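Prorkstead presents first results from its shop-floor and household chore trials

Two-armed work cell sorts and places small gears; company says laundry and kitchen work "still needs patience"

Prorkstead, a developer of automation for small workshops and homes, today shares the first results of its chore program, which started in September. The program asks a simple question: which daily tasks can a machine with two arms do now, without a person standing beside it, and which tasks are still too difficult?

The short answer of the company is that the shop floor is closer than the home. In the trials, the work cell called Vasik performed well with small metal parts that have a known shape. It performed less well with towels, bags, food and other things that change their form when they are touched.

"Many people ask us if they can buy a machine that cleans the kitchen after dinner," said Thaís Quintana, founder of Prorkstead. "I must tell them no, for the moment. But if a customer has a bench with gears and a person who spends the whole morning putting them in order, then we can have a serious conversation."

What was tested

The program has 66 tasks. They were selected together with the owners of small repair shops and with families who agreed to write down their housework during one month. Some tasks are very short, for example to pick up a washer and put it on a pin. Others have many steps, such as emptying a dishwasher or preparing a gearbox for assembly.

Each task was attempted 50 times. An attempt was counted as successful only when the work was finished without help and nothing was dropped, bent or scratched. If a technician had to touch the part or restart the program, the attempt was counted as failed. This rule is strict, and the team decided to keep it also for the household tasks, where it made the numbers lower.

The shop-floor part was done on a cloth mat and not in a metal fixture. Small workshops rarely have the money to build a special fixture for every product, and a soft surface protects the teeth of the gears. It is also more difficult for the machine, since the cloth makes folds and the parts do not always lie flat.

"A fixture hides many problems," said Antigoni Antoniadis, head of manipulation at Prorkstead. "We wanted to see the problems. A bevel gear on a wrinkled cloth can lean to one side, and then the fingers must come from another angle. A person makes this correction without thinking. Our first software did not make it at all."

In the gear tasks, bevel gears of different sizes are handled together with a round metal-colored disc. Each arm carries its own small camera at the wrist, on a green mount, so the software has a close view of the part when the gripper is near it.
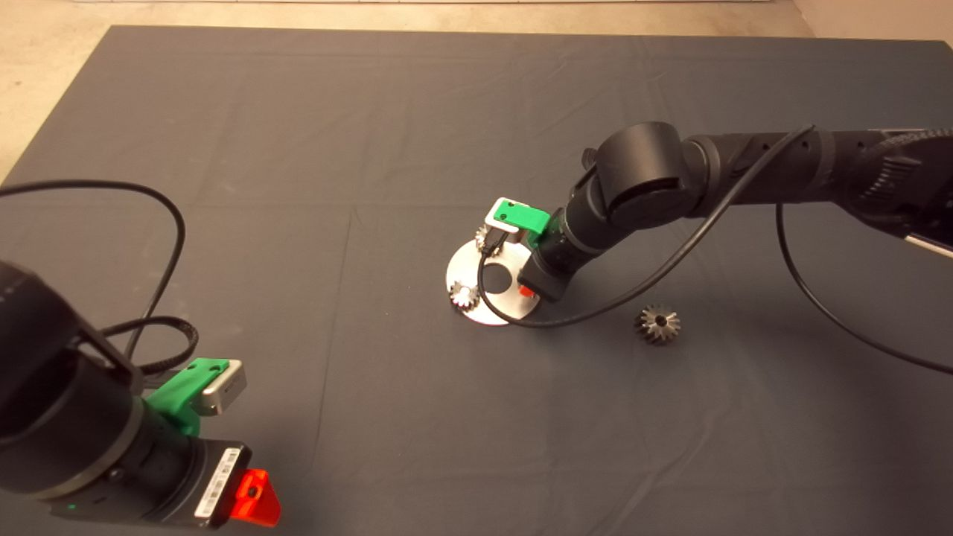

Results on the shop floor

The best results came from picking and placing single gears. Vasik finished this task in 48 of the 50 attempts. The two failed attempts had the same cause: the gripper touched the neighboring gear first and moved it away from the expected place.

Sorting gears by size was also reliable, although slow. A trained worker at one of the partner shops was able to sort a tray of 200 parts in less time than the machine needed for half of it. Prorkstead does not see this as a reason to stop. The partner shops said that speed is less important for them in the evening, when the bench is free and the parts only have to be ready for the next morning.

Meshing two bevel gears at the correct angle remains a weak point. The machine can bring the gears together, but it does not always feel when the teeth are sitting one on top of the other. In such a case it can push too hard. The team has put a low limit on the force, so parts are not damaged, but for this reason many attempts end early and are counted as failed.

Markos Rallis, owner of the repair shop Ollow and partner in the program, described what he expects from such a machine. "I do not need it to be clever," he said. "I need that in the morning the small gears are with the small gears, and that it has not lost any. If it is not sure about a part, it should leave it where it is. I will look at it when I have my coffee."

This wish has been added to the software. When Vasik is not certain about a part, it now leaves the part in place and writes a note for the operator.

Results in the home

The household trials took place in a test apartment and used the same type of arms. Putting cups on a shelf and moving dry items from one box to another went well. Folding a small towel was possible, but the result was often not good enough to put in a drawer. Loading cutlery, opening a soft bag and wiping a table with food on it were completed only in a small number of attempts.

Raíssa Frota, who leads the household trials, explained that the arms themselves are not the main difficulty. "The same arm can hold a gear very well and cannot find the corner of a towel," she said. "In the kitchen every object is a little different each day. The bag is open, or half open, or somebody put it behind the bread. We have collected a lot of experience with this, but I would not leave the machine alone in a family kitchen."

For this reason Prorkstead will not offer a household product at this stage. The trials in the apartment continue with fewer tasks, mainly shelf work and simple folding. The company asks customers to be careful with promises of full home automation, and this includes any promise which could be read into its own earlier material. A brochure that showed Vasik beside a laundry basket has been withdrawn.

What comes next

Vasik will be placed in a first group of partner workshops for evening work. The cells will do sorting, placing and simple preparation of parts. Assembly of meshed gears stays in the laboratory until the sense of touch has improved. Every workshop receives training for two employees and a contact person who can be reached by telephone during working hours.

"We will be in the shops ourselves during the first weeks," said Kobina Nyarko, responsible for customer installation. "A bench in a real workshop has oil, bad light and a radio on it. I prefer to learn about this at the beginning and not from an angry phone call."

The price for the partner phase is a monthly fee and includes service. Workshops that mainly handle metal or hard plastic parts smaller than a fist can apply now. Shops working with textiles, cables or rubber seals are asked to wait, as these materials were tested too little to give a fair answer – the team plans to add them to the next list of tasks.

The complete list of 66 tasks, with the number of successful attempts for each one, can be requested from the press office. It includes the tasks with no successful attempts.

About Prorkstead

Prorkstead develops two-armed work cells for small workshops and studies their use in the home. The company was founded by Thaís Quintana and works with independent repair shops, among them Ollow. Vasik is its first work cell.

Press contact

Prorkstead press office
Interviews with Thaís Quintana and Antigoni Antoniadis are possible on request, in person or by telephone. Visits to the test apartment can be arranged for small groups.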